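# Tabletop Cell 2: Frequently Asked Questions

Maintained by Aminu Danladi for anyone who runs or services the utensil sorting cell at Firncombe. Last revised November 16, 2024. If your question isn't answered on this page, put it in the Custura log and it will get picked up at the next revision.

## Daily setup

**Who is allowed to start the cell?**

Anyone who has signed the operator sheet. You don't need service access to start it, home the arms or run the pick routine. You do need it to open the controller cabinet, change finger offsets or edit the speed limits.

**What order do I power things on?**

Controller first, then the arms, then the wrist cameras. Wait for the controller to show ready before you enable the arms. If the cameras come up before the controller, one of them usually gets the wrong address and you will have to restart both.

**Do I have to home the arms every morning?**

Yes. Home them after any emergency stop too. Homing takes 36 seconds. Keep your hands off the table until both arms have stopped.

**What should be on the table when I start?**

Whatever is on the task card for that run. The cards cover loose layouts, where items are put straight on the wood, and bin layouts, where the items start or finish in the clear bin. Handled tools, flat strips and soft plastic are all used in the loose layouts, and they can be close together. Don't tidy a layout because it looks messy. If the card says the items are near each other, leave them near each other. 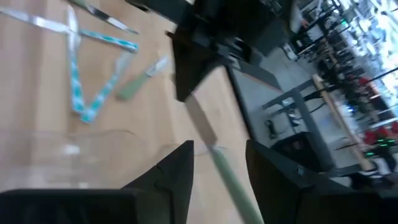

Take layouts from the current card set only. The old Skelton cards use a different table origin, and every item will be off by the width of a finger. There are still a few of them in the drawer, so check the top corner of the card for the cell number before you use it.

**Can I use real kitchen knives?**

Use the ones in the kit. They have been checked for edge and weight. Put them down by the handle, and never reach into the work area to straighten one while the arms are enabled.

## Grippers and cameras

**How often do the fingers need cleaning?**

At the start of each shift, and again if the grip starts to slip. Use a dry cloth on the outside and a cloth with a little isopropyl alcohol on the gripping faces. Let the faces dry before you close them. Don't use the orange degreaser from the shop sink, which leaves a film.

**How do I know a finger is worn out?**

Close the gripper on the steel gauge strip and pull. If the strip moves, run the grip check from the service menu. A reading under 63 means the fingers should be changed. Change both together, even if one of them looks fine.

**Where do replacement fingers come from?**

Ogbonna supplies them as matched pairs under part number 839. Check that the two bags have the same batch mark. Torque the screws in two passes, then run the finger offset routine before the first pick.

**One finger seems to block a lot of the wrist camera's view. Is the camera out of place?**

Probably not. The wrist camera is mounted close to the gripper and will always see the fingers, more of them when the wrist is rolled. Compare the live view with the reference print taped inside the cabinet door, using the home pose. If the finger tips line up with the marks on the print, leave the mount alone. If they don't, loosen the clamp, line them up, tighten it and recalibrate.

**When do I recalibrate?**

- After changing fingers
- After moving a camera mount
- After any collision, including a light one
- On the first working day of the month

## The clear bin

**The arm keeps touching the bin wall. What should I check?** 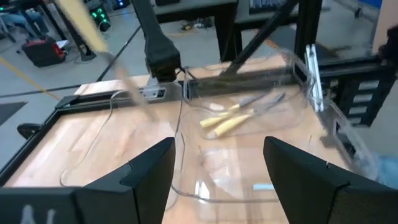 Bin position causes most of these faults. Push the bin back to its stops and run the bin check at slow speed. Clear walls are hard for the cameras to find, and with the wood showing through the bottom there isn't much for them to lock onto apart from the glints along the rim. Then look at where the load is. Two yellow-handled utensils lying near the back half, as on the bin cards, leave the front open but make the arm reach deeper. If the approach angle is too flat, the wrist will get to the wall before the fingers get to the handle. Raise the approach height one step and try again.

**Can I swap in a colored bin?**

Not without a new bin model in the software. We tried a gray one in June and the fill estimate was wrong on every run.

**How do I clean the bin?**

Warm water and dish soap, soft cloth. Scratches on the walls show up as false edges, so throw out a bin once you can feel them with a fingernail.

## Faults and repair

**A cable is lying across the table. Does it matter?**

It matters if an arm can reach it. Route it along the side and clip it down before you enable the arms. Jog each arm slowly through its full range once afterward and watch the cable the whole time.

**The arm stopped halfway through a pick and is still holding something. What now?**

Press pause, then the emergency stop. Support the item with one hand, and open the gripper with the manual release. Clear the table, reset, and home both arms. Log the fault code before you reset, as the controller doesn't keep it.

**How many retries are allowed before I call service?**

Up to 2. After that, leave the cell stopped and write down the card number, the arm and the fault code.

**Who do I call?**

Aminu Danladi on weekdays. Outside those hours, lock the cabinet, hang the red tag on the start switch and leave a note in the log.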